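Gustley Docket Manager 2, reviewed May 17, 2010

Gustley sells this program to small appellate practices that track filing deadlines across several courts. I ran it against a calendar of 2144 open entries exported from Korbridge. The import finished without errors, but 1388 entries lost their judge assignments and had to be matched again by hand.

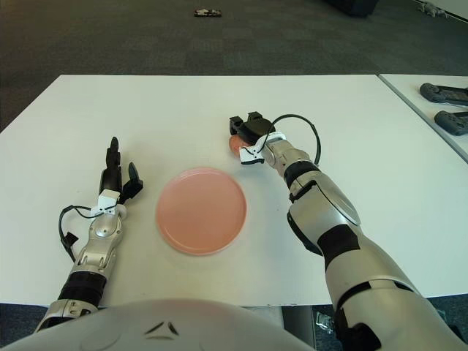
Deadline rules are the strong part. Change an argument date and the brief due dates move with it, holidays included. The October term loads as a single file. Search is slow, and sealed cases show up in the results list — the titles are masked, the docket numbers are left in plain view.

Printing works as documented.

Akihiko Hirano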